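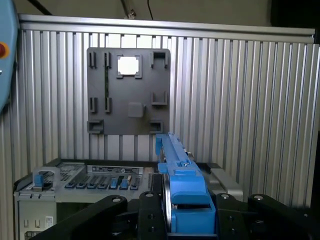
Welcome back, everybody, and I hope the reading on storage and preservation didn't eat your whole weekend. Today we start on the part of the course I look forward to most every year, how archives keep digital records alive over long stretches of time, and I'd like to begin with the plain and slightly dull matter of physical things. A digital record always lives somewhere. It sits on a disk, the disk sits in a machine, and the machine depends on small parts that somebody has to be able to get again in 10 or 20 years. Take a long blue plastic piece with a chunky base at one end and a narrow slotted rail toward the other: a part like that may be on sale everywhere one year and impossible to find the next. When we write a preservation plan we tend to write about file formats and forget the hardware completely (I did this myself in my first plan, and my supervisor sent it back with one word in the margin, "Shelves?").

So, three terms for your notebooks. Bit preservation means keeping the ones and zeros exactly as they came to us. Logical preservation means keeping the file readable, so that a letter written in an old word processor still opens as a letter. Context means everything a reader needs to make sense of it: who wrote it, to whom, and what else was in the folder. Students often think the first is easy and the other two are hard. In my experience small archives lose more to the first.

Our case for this week is the Foltness parish collection. The donor gave 1,988 files, mostly letters, minutes and scanned photographs, and when the collection was first checked, 139 of them would not open. Please read the accession notes before our March session and ask yourselves at which point you would have made the second copy. There's more than one good answer, and I'm happy to argue about it! 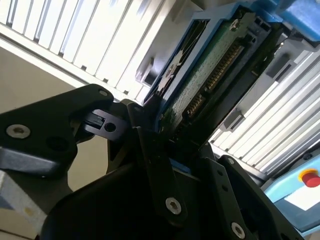 Nevzat Keskin

Now a word on fixity, which worries people more than it should. A checksum is a short string worked out from the contents of a file. If a single character in the file changes, the checksum comes out different. You make one on the day the file arrives, you write it down somewhere safe, and you make it again later and compare. A hard disk drive gives very little warning before it fails, and files can go bad on it quietly, so the comparing matters as much as the making. The Zernska town archive kept perfect checksums for years and never ran them a second time, and I say that with affection, as I was working there.

How often should you check? The handbook by Kılıçarslan says once a year for small collections, and I think that's sensible. If you have fewer than 1,000 files, do it twice, it only takes an afternoon.

For next time: read chapter four, pages 139 to 157, and bring one file of your own that you can no longer open. Yavuz Tuncer will lead the discussion on the Nakuvholm letters, so send him your questions beforehand if you can.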